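Community > Home Projects > Robots and Automation > Rules and Good Practice

Is there any real standard for recording in people's bedrooms with hand-held grippers, or is everyone making it up?

I coordinate home sessions for a small outfit. People tidy, sort and pack things in their own rooms using a pair of hand-held grippers, and the recordings go toward training robot arms. We've been handed a rulebook called the Drellilgate Home Practice, which a client, Skomeo, wants us to sign before the next batch. It has 137 rules in it. I have read every one and I'm not convinced that whoever wrote them has ever tried to pick up a plastic bag with two fingers.

A few that bother me:

Rule 12 says the person must "release and regrasp whenever the hold is not optimal." Optimal by whose measure? It doesn't say.

Rule 40 says all "deformable packaging" should be taken out of the room beforehand unless it is the object of the task. In a normal bedroom that means half of what people own, once they start packing or putting winter things away.

Rule 88 says personal items must be "minimized." I can't check that. Minimized down to what?

Then there's a line on the cover saying the whole thing is "aligned with recognized safety standards." I asked which ones and got a link back to the same cover page.

We do need rules of some sort. Our own are two pages long and they have holes in them. But I don't want to sign up to something that mostly exists so a client can say a rulebook exists. Has anyone worked under this, and which parts are worth keeping? Soft goods and bags in bedrooms are most of what we do, so advice about factory cells won't help me much.

Posted by twopages_only

Worked under it for one batch, 490 clips, with a different client. My short opinion is that 8 of the rules did any work and the rest were padding.

Start with your Rule 40, because it's the worst of them. If you strip out the bags and wrapping you get a very neat room that no robot will ever be sent into. Ask Skomeo in writing what the robot is supposed to do when it meets a bag. If they say "it won't," I'd like to see the house.

What I'd put in its place is a plain rule about where you hold things. For a tied bag, take the knot or the gathered neck, with both fingers fully on it, and close before you lift. For an open bag with handles, take the handles. Don't grab a loose fold of the side, even if it looks easier from where you're standing. Thin plastic folds over on itself and you can believe you have the bag when you have one layer of it. That rule fits on one line and a reviewer can check it by looking.

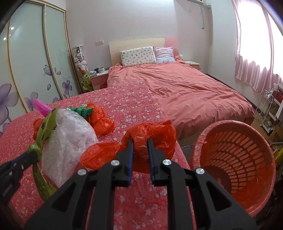
Two grippers at once need their own rule, and Drellilgate doesn't have one that I could find. Ours said that each hand works on its own item unless the job is a shared lift, and that neither hand pulls on something the other hand's item is resting on. People working fast break this all the time on a bed, where everything is heaped together on a soft surface and shifts when you tug at one corner. We had far more rejected clips from that than from bad grasps.

On Rule 12, I'd cut the word "optimal" and write "if it slips, put it down and start again, and leave the slip in." The old wording had people letting go and regrabbing three or four times to make it look nice. That teaches a machine to fuss.

As for "aligned with recognized safety standards," I wouldn't sign under that sentence until they name the document and the section. There are real standards for industrial robots and for personal care robots. A person holding a tool in a bedroom is a different case, and I have my doubts that any of them was written with it in mind. Could be wrong, I'm not a lawyer. But the burden is on the people making the claim.

Posted by regrasp_skeptic

We use the Mistia checklist and never had problems. It's free. Just tell people to put away anything private and keep the floor clear. I think people overthink this stuff, it's only tidying up.

Posted by bluebucket

I'll disagree with the reply above me. "Put away anything private" is Rule 88 in shorter words, and it fails the same way. The person living there has stopped seeing their own room. They'll hide a bank letter and leave a delivery label facing out. Labels, mail, screens, medicine, photos of faces: write it as a list, have the person walk the room with it, and then have somebody else look at the first clip before any more are made. If something on the list shows up, that clip gets deleted. Blurring it later is a promise I've seen made more often than kept.

We moved to this after a Saturday session under the Appiah guidelines, which everyone kept telling me were the careful ones. The paperwork was perfect. The address was readable on a parcel in every clip. The form had a box marked "personal items minimized" and somebody had ticked it, in good faith I'm sure.

Some smaller things I would keep, whichever rulebook you end up with:

Floor clearance. You're looking at your hands and the item, so boxes and baskets beside the bed are a trip risk. Agree on a walking path before you begin. This was one of the few Drellilgate rules I had no argument with.

Fragile things. If it's wrapped, treat it as breakable unless the owner says otherwise, and get the owner's word before it's touched.

Pads. Check the finger pads between sessions and write down when they're changed. A worn pad changes how hard people squeeze, and then you have two sets of data pretending to be one.

Stopping. The person at home can stop at any point and ask for that day's recordings to be removed, without giving a reason. I couldn't find this anywhere in the 137, and to me it says a lot about who the document was written for.

I'd go back to Skomeo with your two pages, holes patched, and ask them which of their rules covers something yours doesn't. Make them point to it. When I tried that with our client it took them 2 weeks to reply, and they came back with the floor clearance rule and a question about file names.

Posted by hallway_light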